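Wimetti WB-7 Bench Cell
Compact cell base for collaborative arms, contact tasks and light assembly

Product line: Bench cells
Series: WB
Availability: Made to order
Documents: Data sheet / Layout drawing / Planning worksheet / Spare parts list

Overview

The WB-7 is a freestanding bench cell for a single collaborative arm with a two-finger gripper and wrist force-torque sensing. It is sold as a base: a grooved aluminum extrusion platform, uprights, corner brackets, an arm mounting plate and a cable kit. The arm, gripper, sensor and controller are ordered separately or supplied by the customer.

The cell is intended for laboratories, training departments and small production groups that expect to change the task several times over the life of the equipment. Typical work includes pressing, holding, inserting, sorting and light assembly of small parts. It is not intended for welding, machining or washdown areas.

This page covers configuration, the items most often left out of a first budget, and the order in which a purchase should be planned. Prices are issued by quotation only and depend on the arm interface and the work surface selected.

What is included

Platform, grooved extrusion, assembled and squared at the factory
Two uprights with adjustable cross brackets
Arm mounting plate, drilled to one customer-specified bolt pattern
Corner brackets and slot hardware
Cable kit with ties, strain relief parts and labels
Leveling feet, set of 7 (six fitted, one spare)
Layout drawing and assembly record

What is not included

Robot arm, controller and pendant
Gripper, fingers and wrist adapter
Force-torque sensor and signal cable
Work surface (see below)
Cameras and other sensing
Risk assessment and guarding

Choosing a work surface

The platform can be used bare, and for fixtures that bolt directly to the slots this is the least expensive arrangement. Most contact tasks need a continuous surface. Three are offered.

Option A is an aluminum tooling plate with a tapped hole grid. It suits customers who already own fixturing and want repeatable positions.

Option B is a phenolic board. It is light, easy to replace and tolerant of glue and tape. It will dent under point loads and should be budgeted as a consumable.

Option C is a stone slab, cut to order. Stone is flat and heavy and does not flex noticeably under a light press. It cannot be drilled on site, so workpieces are held by clamps, weights or the gripper itself. Polished stone also reflects overhead lighting, and if cameras are planned the lighting should be settled before the finish is chosen. A honed finish is available at the same price.

Customers comparing options often look only at the surface price. Freight for Option C is quoted separately and requires a lift or two people at the receiving end.

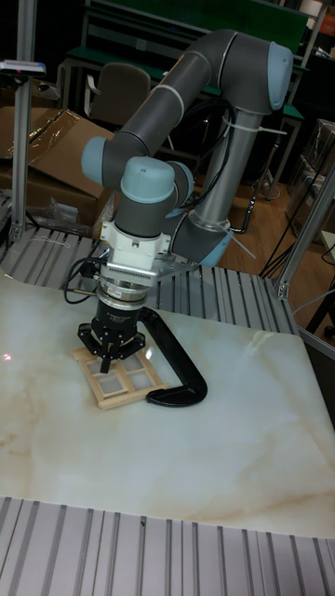 Wrist stack and usable reach

Reach figures published by arm manufacturers are measured without tooling. Every component fitted between the wrist and the fingers takes up vertical clearance and payload. A common stack consists of an adapter bracket, a flange plate, a force-torque sensor and the gripper. The complete stack should be drawn before the arm mounting height is fixed, and the mass of all four items subtracted from the rated payload.

With the standard mounting plate, the WB-7 allows 567 mm from the platform to the underside of the wrist flange in the recommended working pose. A work surface reduces this figure by its own thickness. If the remaining clearance is less than 200 mm after the wrist stack is deducted, the raised mounting plate should be ordered. The raised plate cannot be combined with the folding upright.

Adapter brackets are the part most frequently missing on delivery day. Gripper suppliers ship to their own preferred flange pattern, sensor suppliers to another, and the arm may match neither. Wimetti can machine adapters from a customer drawing. Printed adapters are acceptable for layout trials, but their stiffness affects force readings and they should be replaced before any acceptance test that includes a force limit.

Cable routing

Sensor and gripper cables run outside the arm on most collaborative models. The cable kit provides enough ties and strain relief for one external run. Two points need attention at the planning stage.

First, slack. A loop must be left at the wrist large enough for the full rotation used by the program. A loop sized for one task may be too short for the next. Order signal cables one length longer than the first layout suggests.

Second, the drop from the base. Cables leaving the arm column should be brought to the rear slot of the platform and down one leg. Where they must cross the floor, a cable cover is required and is listed under accessories.

Fixtures and workpieces

Fixture cost is driven by variety. A cell that handles one part needs one good fixture. A cell used for development may handle rigid parts in the morning and fragile ones in the afternoon, and for this kind of use general-purpose clamps are normally better value than dedicated nests. Screw clamps, toggle clamps and low-tack film should be entered as a single line in the budget and renewed yearly.

For early contact work, inexpensive test pieces are recommended. Small glued assemblies of craft sticks, foam blocks or thin card will show excess force quickly and cost very little to replace. Production samples can be introduced when the force settings have been recorded — sooner than that, scrap tends to be charged to the cell budget.

Budget planning

The base cell is seldom the largest item. The planning worksheet divides the purchase into the following lines, and each should carry its own figure before a requisition is raised.

Base cell and work surface
Arm and controller
Wrist stack, including adapters
Sensing and mounting brackets
Fixtures, clamps and test pieces
Electrical supply and network drop
Freight, unpacking and placement
Risk assessment and any guarding that follows from it
Operator training
Spares for the first year

Two lines are regularly underestimated. Unpacking and placement needs floor area beyond the footprint of the cell, and cartons and plastic sheeting will occupy the room until the goods are checked against the packing list. Retain the arm carton in case of a warranty return. Operator training is charged per person by most arm suppliers and is often limited to a single visit.

Spares should include one set of gripper fingers, one sensor cable and one finger pad set. Where the cell is on a production schedule, a second adapter bracket is also advised.

Lead times

Base cell with standard plate: 7 weeks
Base cell with raised plate or Option C surface: 18 weeks
Adapters from customer drawing: on quotation

Lead time begins when the signed layout drawing is returned. Orders that need to be invoiced before the end of the year should be placed by July for Option C. The factory does not ship on Fridays.

Compatibility

The mounting plate is supplied drilled for one bolt pattern. Patterns on file include the Arnwood A series and the Nishimura N series. Other arms require a dimensioned drawing of the base flange. Stelley slot hardware fits the platform without modification — older Stelley brackets with the wide tongue do not.

Retrofit plates for a change of arm are available for the life of the product. The customer should confirm that the replacement arm does not exceed the moment rating printed on the data sheet. Moment rating, not payload, is the usual limit.

Accessories

WB-7-RP Raised mounting plate
WB-7-FU Folding upright
WB-7-SB Sensor bracket, horizontal, slot mount
WB-7-CC Floor cable cover
WB-7-CK Additional cable kit
WB-7-LF Leveling feet, replacement set
WB-7-TP Transport skid, reusable

Requesting a quotation

Send the completed planning worksheet with the arm model, the wrist stack drawing and the surface option. State whether the cell will be placed on a ground floor or an upper floor; for Option C the floor loading must be confirmed by the building owner. Quotations are valid for one quarter. Drawings received by noon on Monday are normally reviewed in the same week.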